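Enden Residents' Assembly
Minutes of the Standing Panel on Public Inquiries
Meeting held in November at 6 p.m., Beaudoin Room

Present: Shirley Charbonneau (Chair), Fulgencio Rivas, Darcy Bergeron, Benvinda Moreira
In attendance: Brock Kennedy (Clerk)
Apologies: none received

1. Minutes of the previous meeting
The minutes were agreed as a correct record, subject to one change at item 4, where "withdrawn" should read "deferred".

2. Declarations of interest
Ms Moreira declared that she had been employed by Noveo until the spring of last year. The Chair ruled that she might take part in discussion of item 3 but should not vote on it.

3. Inquiry into the Drera Bridge contract
The Clerk reported that the inquiry had received 53 written statements. The former leader of the Assembly had been invited twice to give evidence and had replied through his solicitor that he would answer questions in writing only.

Mr Rivas said that written answers would not allow members to follow up on the meetings with Noveo which were missing from the published diary. He asked that a summons be issued. The Clerk advised that the panel had the power to do so under its standing orders, but that the power had not been used before and the matter might be taken to court. 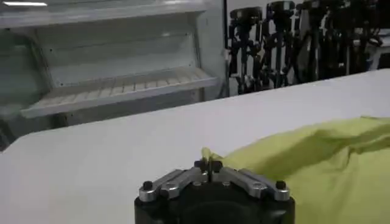
Darcy Bergeron did not agree that a summons was needed at this stage. The written answers should be seen first, and if they proved thin the panel would be in a stronger position to insist. He was also concerned that a dispute over attendance would draw attention away from the contract itself.

The Chair noted that several newspapers had printed accounts of what the final report would say. No draft existed, and members were reminded not to comment on evidence until it had been published.

Resolved: that written questions be sent, with a reply due within 14 days, and that a summons be considered at the next meeting if the reply is late or incomplete. Carried by two votes to one, Mr Rivas against. Ms Moreira did not vote.

4. Publication of evidence
Members considered whether statements should be published as they are received or held until the hearings close. Ms Moreira favoured early publication – the public had waited long enough – with home addresses and the names of junior staff removed. The Clerk said that the bundle ran to 530 pages and that checking it would take until the new year.

Agreed: that the first 100 pages be published once checked, and the remainder in stages.

Action: Mr Kennedy

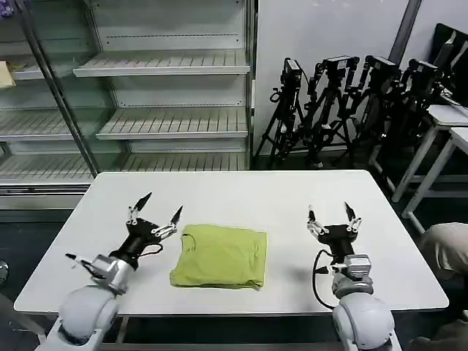

5. Public hearings
It was agreed that hearings would be open to the public and that a full transcript would be kept. Mr Bergeron asked that witnesses be told the broad subject of questions beforehand. Mr Rivas accepted this, provided that the questions themselves were not shared.
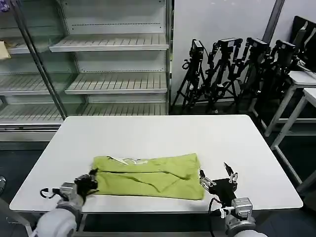

Standing Panel on Public Inquiries, November

6. Any other business
A letter from Beaudoin ward residents asking for an evening hearing was noted. The Clerk will reply.

The meeting closed at 7.40 p.m.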